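Worngate packing site, automation and staff roles
Progress report for the Mitau fund, second period
Prepared by Ama Ofori, site operations

Sorry for the short sentences, writing this between shifts. Full budget sheet goes separately from Valentin Charpentier.

Where we are

Arm is in. Bottle handling tests running most mornings from 7.30. Slower than the plan said, we lost most of March to the power supply and then the floor had to be levelled. Both done now. The conveyor link is not started and won't be this period.

Picks logged so far: 1823. Wenjie Pan keeps the log and wants it noted that the early ones were on empty boxes, so please don't compare them with the bottle runs. Of the bottle runs, 612 needed someone to step in. Mostly re-placing a bottle that had been nudged, sometimes a restart. The share is coming down but I would rather give you a proper figure next time than a good-looking one now.

What has changed for staff

Four people moved off the hand packing bench on a rota, two at a time. No one has lost hours. This was a condition of the grant and we have stuck to it.

Shiyu Bai and Haoran Dong have done the operator course with Kong, 60 hours each. Both now set up and run the arm without the supplier on site. Shiyu is also writing the start-up sheet in plain words as the supplier's one was no use to anybody on the early shift. Draft on the wall, people scribble on it, she types it up again.

Wrist and shoulder complaints: down in the accident book, but its a small group and only one period. Not claiming it yet.

Less welcome. Some of the packers say the work left over is duller. The arm gets the regular bottles, they get the odd sizes and the returns. Also more standing and watching, which people find tiring in a different way. Two asked to go back to the bench full time and we agreed. We had not planned for that and the rota needs redoing.

Pay: the operator grade was supposed to be settled before training finished. It wasnt. Haoran and Shiyu have been doing the higher job on the old rate. Valentin has it with head office, backdating agreed in principal, nothing in writing. I'd like this in the report because it is the thing I get asked about every day.

Technical, briefly

Approach from above at a steep angle, fingers open wide, then down to the bottle. Clear plastic is the hard bit. The vision software from Munulo finds the label well enough but is poor on see-through parts, so we now aim off the label. Single bottles only for the moment, on the white test table.

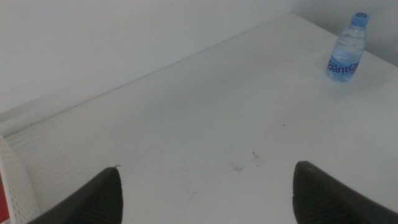
Fingers open in both, bottle further off in the first and between them in the second.

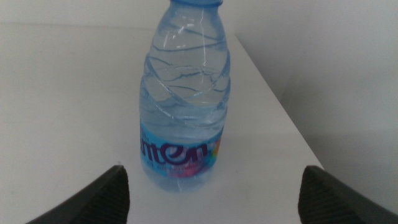
Next step is two bottles side by side, then a full tray. Wenjie thinks the tray will need different finger pads. Quote asked for, should come in under 400 for the set. Can go on the existing consumables line, no new money needed.

Risks

Cover. If Shiyu and Haoran are both off, the arm stops. Need a third operator trained, ideally someone from the late shift.
Supplier call-outs. Used more than budgeted in the first weeks, quiet since.
Goodwill. Tied to the pay question, see above.

Asked of the fund

Agreement to move the conveyor link into the next period, same total. Agreement to spend part of the unspent travel line on training the third operator. A reply on the second one soon please, Kong only hold the course place for a short time.

Site visit welcome any time, mornings are best as the arm is off after lunch while the packers use that end of the room. Ring me first so I can get someone to cover the desk.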